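Visit to the Sugawara open lab, 4/18/21

I went to Sugawara because the invitation promised a robot arm that had been running unattended for 49 nights. I have heard that kind of promise before, so I asked about the nights that went badly.

Leidy Ríos, who runs the floor, took the question well. Deisy Correa took it less well, but she was the one with the log. On night 31 the gripper closed on the edge of a fixed object and kept pushing. The force limit was supposed to stop it at 50 newtons. It didn't. Someone had raised the limit to 80 for a different job, and the Hultiline controller carried the setting over without a warning on the screen. The arm held there until the motor got hot enough to trip on its own, with error 2098 in the log and no message to anybody's phone.

Leidy called this a "graceful stop." I would call it a stop. The motor protection is there to save the motor, and if a hand had been in the way I doubt the owner would have admired the grace.

The fix, as explained to us, is that the limit now resets to the low value at every start. Fine. I asked whether it also resets when a job is swapped in the middle of a run, which was how the trouble started. Fredy Quispe said he believed so. Deisy said she would check. That was the most useful exchange of the afternoon — two people on the same team with two different answers.

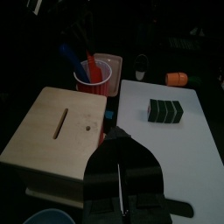 My other complaint is the alert. A machine sold as fit to run overnight should wake somebody up when it quits. Pralton, the company that put the package together, has a text message option, but it costs extra and Sugawara didn't buy it. Leidy says it's in the April budget request.

We were also handed a one-page safety sheet. It lists the emergency button, the fence and the phone number of the front desk, which closes at six.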